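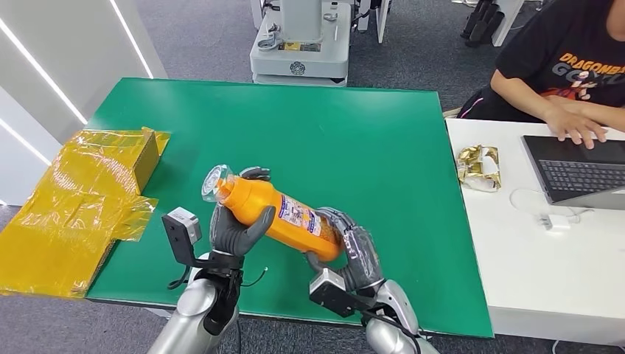 Page 3

Minutes of the Packing Room Meeting, Plurnthorpe, 30/10/2018

1. The minutes of the previous meeting were approved as circulated.

2. Bottled goods. The meeting reviewed handling of the orange plastic bottles at the green table. The Drolley order stands at 328 bottles. It was agreed that the printed label on each is to be checked before boxing.

3. Cartons. Flattened boxes and yellow wrapping are to be cleared from the table at the end of each shift. A request to Sedau for 300 new cartons was approved.

4. White desk. Foil wrappers are not to be left on the desk. A waste bin will be bought.

5. Table mat. Replacement of the green surface was deferred to January.

The meeting was adjourned.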